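Foam Letter Sorting: Gallery

Page maintained by Lindiwe Kruger. Last revised in February.

The task is simple: small foam letters are spread on a brown tabletop and collected on a blue plate. The letters come from a bag of 100, stored under the label Pretorius. Birdie Ostrowski sets out a fresh handful on Monday and notes which shapes are hardest to tell apart -- usually the ones that read differently when turned.

1. Letters on the open table, blue plate to one side. A small yellow piece is on the plate; a red one lies out on the brown surface. 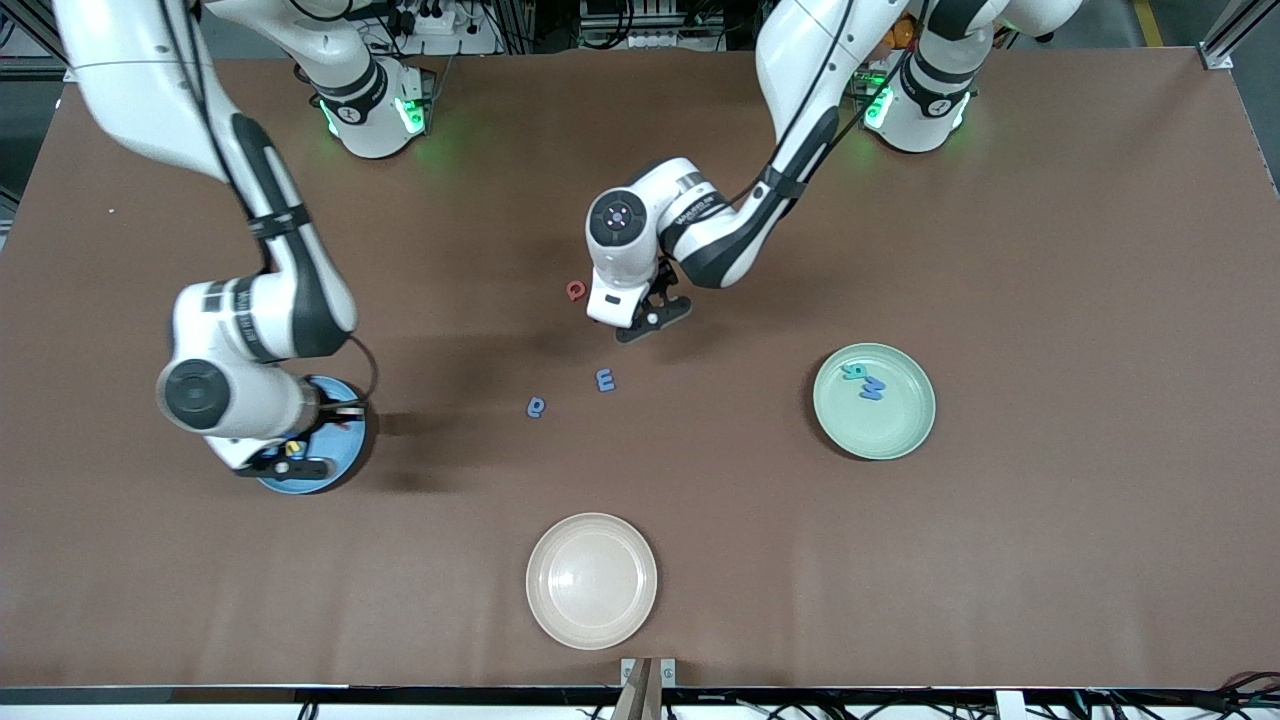 How should foam letters be cleaned?
Wipe them with a damp cloth and a drop of dish soap, then lay them flat on a towel for 2 hours. Heat curls the thin strokes.

2. Four letters together on the light-blue plate: two blue, one coral-red, one yellow. The yellow is the smallest. The white bowl at upper left is larger than the plate and has a wide rim. Orientation is mixed, so the red one can be taken for a W or an M.
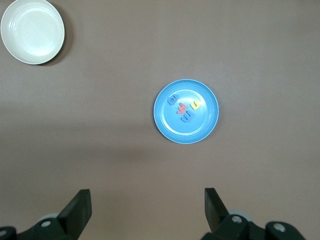 Storage

Letters go back in the bag by color. Bent pieces are kept in a separate envelope marked Emura -- 5 at last check.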